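Caring for a cloth-covered table used for sorting and folding children's clothing

Posted 29th August by Hawi Sisay

Our household uses the dining table for sorting and folding garments before they are put away. The table is covered with a white cloth, which has developed a long diagonal crease, faint grey smudges and a reddish-pink streak near the center. I would be grateful for guidance on restoring the cloth and on whether light fleece items may be folded on it in the meantime. 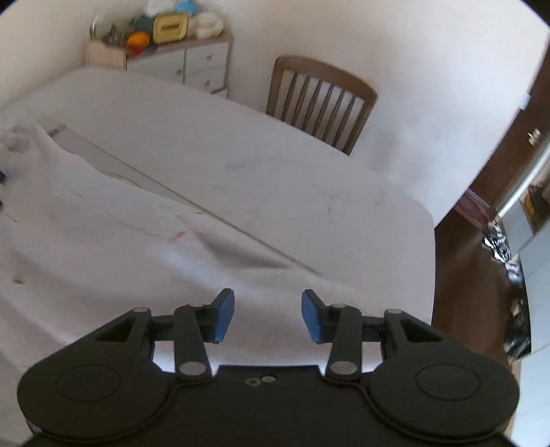 Kahsay Household Help — Laundry and Linen Team

Replies are provided by members and reviewed by the team each January.

Eyerusalem Woldegiorgis
Please treat the streak before pressing the cloth, as heat may set a stain permanently. Apply a small amount of liquid detergent, leave it for 14 minutes and rinse with cool water. Once the cloth has been washed, press the crease from the reverse side while the fabric is slightly damp. Members are advised to consult the care label first.

With regard to folding, fleece with printed figures should be kept apart from dark garments until each has been washed separately at least once. The light grey fleece with the bears is currently heaped with navy and floral pieces — I would divide that pile before proceeding.
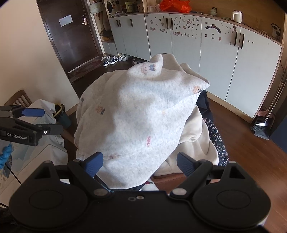 Gebremedhin Yimer
I concur with the above. A clean towel laid over the cloth is sufficient for now.

Shewit Mersha
We replaced ours.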